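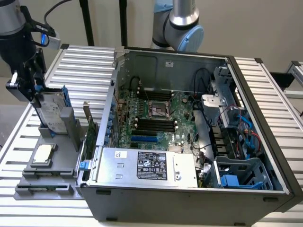

A Dell tower with its side panel off.

The computer at the Prirnell library died in April, and Matvii Shevchuk was thrilled. He was nine, and the librarian, Mr. Magnusson, had promised him the next thing that broke.

"You don't want it," Folke Magnusson told him. "It's only the old catalog machine."

But Matvii wanted it more than anything! That computer had lived under the front desk his whole life, humming through story hour and rainstorms and the great flood of the basement, and it knew where all 2,000 books were. He took it home in a wagon, down the long hill to Stelmakh Street, with one hand on the case so it wouldn't bounce.

His grandmother cleared the jam jars off the bench. She had fixed radios in Droson when she was young, and she still had the good screwdrivers - the ones with the red handles that nobody else was allowed to touch.

"So," she said, and handed him one. "Where do we start?"

Matvii couldn't answer. He was looking in at all that green, like a town seen from a hill at night, with streets and rooftops and a square in the middle. He picked out the library right away. Then the bakery, then the bus station, then his own house, way over by the edge.

"Grandma," he whispered, "we live in here."

She put on her glasses and leaned in beside him. "Which one is mine?" she asked.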